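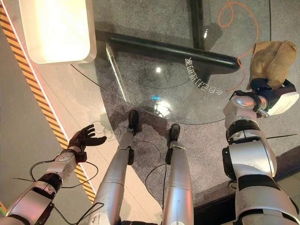

Soft Goods and Floor: Progress to the End of May

Reading time: 2 minutes

To: Vesna Berisha
From: Kheri Barasa

You asked for a short report this time, and for one that mentioned the money before the last paragraph. We have spent 1,755 of the furnishing grant. Most of that went on the carpet, which is gray and speckled and was chosen by Duangjai Mahawong on the grounds that it already looks as if someone has dropped crumbs on it. I argued for blue. I have stopped arguing for blue.

The glass table from Nedeljković stays. It was supposed to go back in the spring, but the return fee came in higher than what we paid for the thing, so it has been promoted to permanent fixture. The rounded edge is kind to hips, and you can see the carpet through the top, so at least the grant money is on display. Fingerprints are another matter. Lumturie Hodžić has asked for a line in next year's budget for glass cleaner and I have put it in, under "sundries," where you will find it and ask me about it.

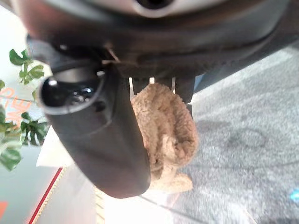 Soft goods are the slow part of the project. Everything in that category is tan. I ordered from Plarnadeck in what their catalog calls "assorted naturals," and the assortment runs from light tan to slightly lighter tan. The trouble is that a tan item, once crumpled, could be anything. Last month Bujar Živković and I filled in the same inventory sheet separately and disagreed on 11 lines. One of us had a bag where the other had a towel, and there was a third entry, in pencil, that just said "fuzzy." We have agreed that each item gets a proper check before it is written down, and that pencil is no longer allowed.

Bujar also wants sewn labels. Preltska quoted us for these and the price was fair, but the wait is six weeks, and I would like your yes or no before I commit.
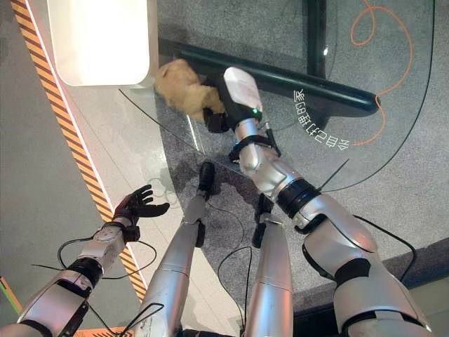

The storage side is in better shape. Two of the Gultimon bins have arrived, both with lids, one of them with the correct lid. The plan is still to keep cloth things in one and plush things in the other, and to leave the floor by the table clear at the end of the day. We managed this for most of May. The days we missed were mine, and Duangjai keeps a record if you need it.

Still open:

- Labels (waiting on you)
- The lid (waiting on Gultimon, who say it fits)
- A second inventory, done by Lumturie alone, so that there is only one opinion in it
- The hazard tape on the floor, which is yellow and black and the only real color we have. I would like to keep it.

No extra money is requested for this period apart from the labels and the glass cleaner. The next report will come with receipts attached, in order, the right way up.

Kheri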